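# Review: Odera sit-stand desks, after two years in our new office

When our company left the old building, we bought desks for the whole floor.
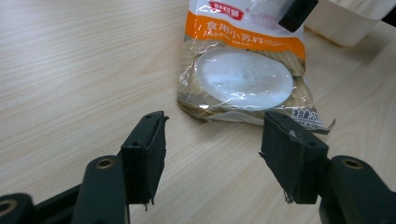
*By Định Hoàng | Mar 28, 2018 | Office & Workplace*

We are an accounting firm of 65 people, and two years ago we took one floor in a business park outside the city centre. The landlord gave us carpet and lights, and the furniture was our own problem. I was responsible for the choice, so I have heard all the complaints also.

We compared two suppliers, Stovden and Odera. Stovden was cheaper by over 1000 dollars on the full order, but they could not deliver before August and our lease was already started. Gladys Kariuki, our office manager, went to sit at both desks for one afternoon and she preferred the Odera. We ordered it in the light finish.

**Assembly.** The fitters came with all the parts and worked quickly. The cable tray was the slow part. Its screws are too short for a thick power board, and we bought longer ones ourselves from the hardware store.

**Daily use.** The motor is quiet enough that I can raise my desk while a colleague is on the phone. At full height there is a small wobble when I type hard - I notice it, my neighbour says she doesn't. The memory buttons work well, but the labels on them are grey on grey and difficult to read in winter light.

**Repairs.** In two years, 7 control boxes have failed. Odera replaced all of them under warranty, and the longest wait was nine days. Their service person, Emmanuel Koech, answers emails the same morning. I value this more than the colour of the desk legs, which we discussed for much too long.

**What I don't like.** The drawer unit is sold separately and it is expensive for what it is. The front edge of the desktop is also quite sharp on the forearms. Some of my colleagues have put a soft pad there.

If you are moving a mid-sized team, I can recommend the desk, without the drawers. Ask for the longer screws before delivery.

**Rating: 4 out of 5**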